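The yellow corner, part two

So I finally got a free weekend, and you all know what that means. Sorting! I promised in September that I'd stop letting molded parts pile up in whatever they arrived in, and on Saturday I made a start on the black shells.

If you missed the last post, these are the curved covers I've been getting from Ceritz. They show up stacked on cardboard, with plastic wrap over everything, and for weeks I just slid the whole mess under the bench and pretended it was storage. Yi-an Hyun came by, looked under there, and said it was like my garage in college all over again (rude, but fair).

The new plan is one gray tote per batch. I leave the flattened boxes in the bottom, tape and all, because the shells are glossy and I hate hearing them scrape on bare plastic. Then they go in side by side, ridge up, one layer only. I did try two layers once and spent the evening with a microfiber cloth and a bad attitude. The tote lives on the floor next to the yellow shelving so I can go straight from one to the other without walking all over the place. 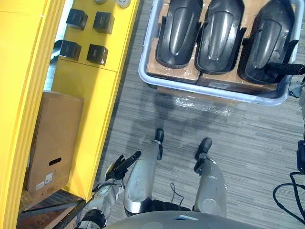
Doesn't the cardboard shift when you pick the tote up?

A little, if the pieces are smaller than the bottom of the tote. I cut mine to fit snugly, and a strip of packing tape across the joins keeps them from sliding over each other.

The wrap is my weak spot. I pull it off, drop it on the carpet, tell myself I'll get it in a minute, and then I'm stepping on it for the rest of the day. Zamfira Manole told me to hang a bag off the shelving and I bought the hooks, I really did! They're still in the Stenthorpe box with the drawer liners and the label tape I also haven't opened.

Anyway, the table. Yellow was a gamble. I wanted plain white and Dae-han Shim talked me into matching the shelving, and now I'd pick it again in a heartbeat, black parts are so easy to find on it. It scratches, though. I've stopped fussing over the thin ones and I just wipe it down with a damp cloth before I lay anything out. 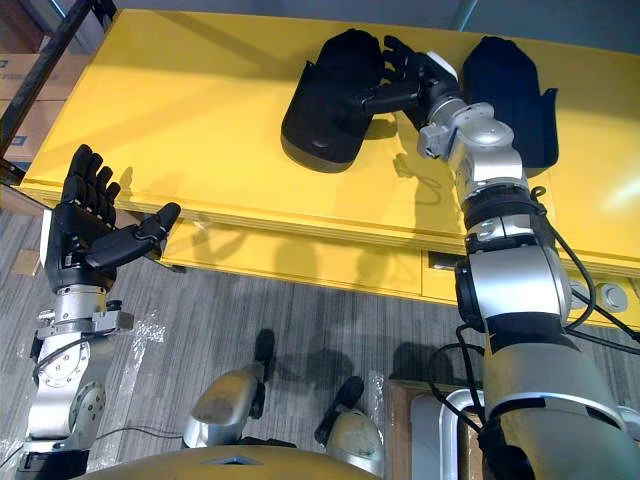 I like to check the shells a couple at a time, and I go over the rim with my thumb first, then the inside. The inside is where I've found most of the rough spots, usually a bit of leftover flash that comes away with a fingernail. Anything worse goes in the "ask Deok-su" pile. He's got better files than me and a lot more patience.

Still to do: the hooks, labels for the totes, and 30 more shells from the Mistholm order that I'm not even going to look at until next weekend.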